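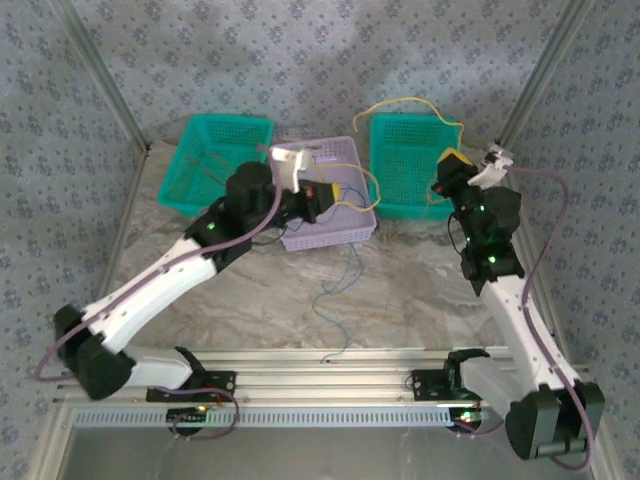

I have looked after the small two-arm cell at Colcombe for 2 years now, and most of the time I have spent on it has gone to cables. The motors hardly ever need me. The cables want something every Saturday.

My view, which I have argued with Vichien Phuthong more than once, is that whoever sets up a cell like this should do the cable runs before anything else gets bolted down. Ours was done the usual way. The arms went on the rail, the control boards went under the rail beside each base, the walls went up, and then somebody had to get a purple cable from the gripper back to the base of each arm. On the left arm it follows the upper link and hangs in a curve beside the shoulder. On the right it runs down past the shoulder housing. Both routes work. Neither was planned.

Vichien says a hanging loop is fine, and that a cable tied down hard will break at the tie. He has a point. I have cut open a cable from the Zandlow cell that was tied every few centimetres, and the copper had gone right at the elbow. But a loop should be a length you chose. Ours was whatever was left over, and when I replaced the left one I had 300 mm more than the arm could use at full reach. I took out 120 and it has behaved since.

The job the cell does makes this worse. It sorts wire into mesh baskets, and loose wire grabs at everything. A strand hooks the basket rim, then drapes across to the next one, and a few more end up on the floor in front of the rail. If the arm's own cable hangs low enough to meet them, you get a snag, and a snag pulls on the connector. Bienvenido Macapagal, who covers for me, logged 116 stops last winter. We went through them together and most were snags or a connector working loose. Very few were the arm itself.

The service plan we bought from Willems doesn't mention cables except to say "inspect". It has a page and a half on the joints. I would swap that around. Move each arm by hand through its whole range with the power off, and watch the cable the entire way. Push every connector home with your thumb. Pick the stray wire off the floor before you start a run -- every run, even the short ones. Then look at the lights on the boards and the joints, and get on with it.

Cirkier has quoted us for a second cell. I have asked for the cable drawing first, and so far they have sent me a paint colour chart.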